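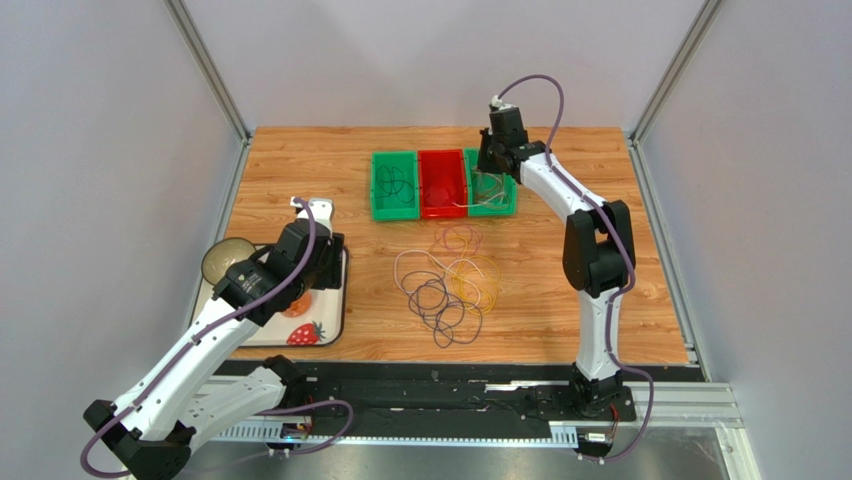
Section 5: Fitting the Cylinder and Setting Up Your Codes

By now you should have the old lock off the door and the new Turnex body sitting snugly in its pocket, so the fiddly part is behind you. This section covers the cylinder, the keypad and your first set of codes. Give yourself a quiet half hour, put the kettle on if you like, and keep the door open the whole time you are working (we will remind you of this again, and we don't mind repeating ourselves!).

You will need the Phillips screwdriver from Section 2, the small bag marked C, four fresh AA batteries and both of the brass keys that came in the box.

Fitting the cylinder

1. Slide the cylinder in from the outside of the door with the keyhole pointing down. It should go in with light pressure from your thumb. If it stops halfway, take it out, turn the key a little to the left and try again.

2. Line up the threaded hole in the cylinder with the hole in the edge of the door. A flashlight helps a great deal here, especially on darker doors.

3. Put in the long screw from bag C and turn it until it just begins to grip. Leave it there for now.

4. Turn the key all the way around in both directions. The bolt should glide out and back without scraping. If it drags, loosen the screw by half a turn, wiggle the cylinder gently and test again.

5. Once the key turns sweetly, tighten the screw by hand.

Caution: Please don't use a power drill on this screw. It is easy to overtighten it and pinch the cylinder, and then the key will feel stiff from the very first day.

Connecting the keypad

6. Feed the keypad cable through the upper hole and bring it out on the inside of the door. Pull it through slowly so it doesn't catch on the metal.

7. Push the plug into the socket on the inside unit until you feel a click. The plug only fits one way, so there is no need to force it.

8. Tuck any spare cable into the channel at the top, well away from the bolt, and screw the inside unit to its plate.

9. Put in the batteries and close the cover. The keypad will beep twice and show a green light.

Note: Don't mix old and new batteries. A good set is rated for 600 openings in very cold weather and a good many more when it is mild.

Setting your codes

10. Press and hold the star key until the light turns blue, then type the starter code, 347, and press star again.

11. Type your new main code. It must be 8 digits long. Birthdays and house numbers are tempting, we know, but do choose something a neighbor couldn't guess.

12. Type the same code a second time. One long beep means it has been saved. Three short beeps mean the two entries didn't match, and you can simply start over from step 10.

13. To add a code for a family member or a house sitter, repeat step 10 with your new main code in place of the starter code, press 5, and type the extra code twice.

Caution: Test every code at least once with the door open and the bolt out. When you are happy, close the door while someone stays inside, or keep a brass key in your pocket, and test them all again.

If the keypad stays dark after step 9, take out the batteries, check the plug from step 7 and put the batteries back in. If it still won't wake up, write to Saranya Kamath on our help desk and include the serial number from the inside of the battery cover. You can go on using the brass keys as usual while you wait for her reply.

Section 6 covers the auto-lock timer and the door sensor.

Text revised 5/13/22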